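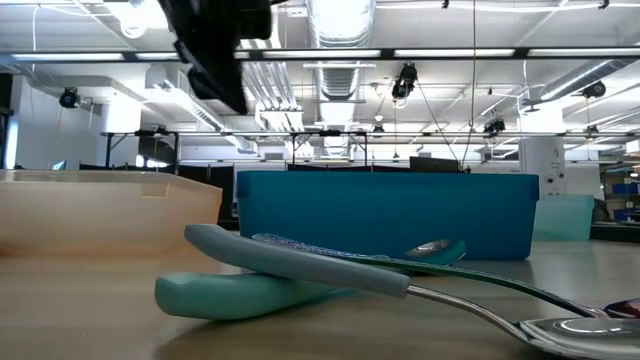 Nostitz, March

zonov_k
I am sorting the kitchen drawer before we move to the smaller flat. On the table are the ones I cannot decide about. The spoon with the thick gray-blue handle is good for my hand in the morning, when my fingers are stiff. The pale green handle and the glittery one, I almost never use. What do you keep?

Traneck185
Keep the gray one, give away the other 2. A drawer should have only what you touch every week.

fulvio farina
I don't agree with Traneck. Every week is too strict. I have a cake server I use maybe 5 times in a year and I would be sad without it. The glittery handle looks cheerful, I would keep it for guests.

Traneck185
Guests can eat with normal spoons. I had over 50 pieces in one drawer and it did not close.

cattaneo_m
Question for zonov_k, do the rubber handles become sticky with the years? Mine did, and I had to throw them away. I washed them always in the machine, maybe this was my mistake.

zonov_k
Not sticky until now, but I wash by hand. Fulvio, you make it harder for me :) The green one goes to my sister. For the glittery one I will wait until the boxes are full and see if there is space.

fulvio farina
It is one handle. There is space.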